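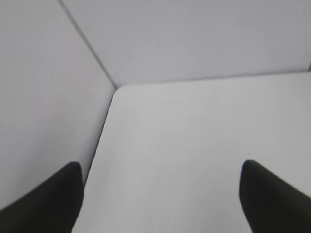

*Inside corner, where the two walls meet the floor.*

# Cleaning white panels and tabletops

These are the steps we use in the Fernville room for the white work surfaces and the light gray wall panels. They also work on most smooth, painted or coated furniture at home. Test a hidden spot first if you don't know what the finish is.

## What you need

- Two soft cloths, one for washing and one for drying
- A bowl
- 100 ml of white vinegar
- Dish soap
- A soft toothbrush
- Cotton swabs
- A bottle of plain water

The Gritari cloths are fine for this. The Birketti ones leave lint on anything glossy, so keep them for the floor.

## Mix the wash

Put the vinegar in the bowl, add two cups of warm water and a few drops of dish soap, and stir slowly. If it foams a lot, you used too much soap and you'll be rinsing for a long time. Leave the vinegar out if you are washing stone.

## Clean the corners first

Dust collects where the surfaces meet, and on white it shows up as a thin gray line. Wiping the open areas first only pushes more dirt into it.

1. Run a dry cotton swab down the upright seam, top to bottom.
2. Do the seams along the floor next, working toward the corner point and lifting the dust out when you get there.
3. Dip the toothbrush in the wash, shake it off, and brush the same lines lightly. Don't flood them. Water that gets behind a panel will swell some kinds of board.
4. Fold a corner of the drying cloth over your fingertip and press it into the seam.

If the line is still gray after two passes, it may be old caulk or a shadow. Look at it from another angle before you scrub again.

## Wipe the walls and the top

Wring the washing cloth out until it stops dripping. Wipe walls from the top down in straight strokes that overlap a little. Do the tabletop last, starting at the far edge and pulling toward you.

For a dried spot, lay the damp cloth over it and wait 5 minutes. Most marks will then wipe away. Tape residue needs a drop of cooking oil, then soap to get the oil off.

## Rinse

Soap left on a glossy surface dries to a haze. Go over everything once more with plain water. A small bottle with a screw cap is easier than a second bowl, and you can wet the cloth from it as you go. Half a bottle does a table. Pour onto the cloth, never onto the table, and put the cap back on before you set it down.

Dry right away with the second cloth. Then bend down and look across the surface toward the light. Small dark specks are hard to see from straight above. 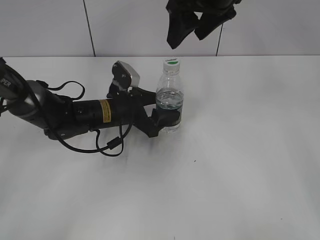
## Stains that stay

**Ink:** rubbing alcohol on a swab, dabbed on and blotted. Rinse after.

**Scuffs:** a melamine sponge will take them off, but it also dulls gloss. Use it on the walls only, and not hard.

**Yellowing:** this is usually the finish itself aging. Cleaning won't change it. The Gunnlaugsson touch-up paint is a close match for our walls, but it is too soft for a tabletop.

## How often

Dust the seams once a week. Do the full wash once a month, more in November when the heat comes on and the vents start blowing dust.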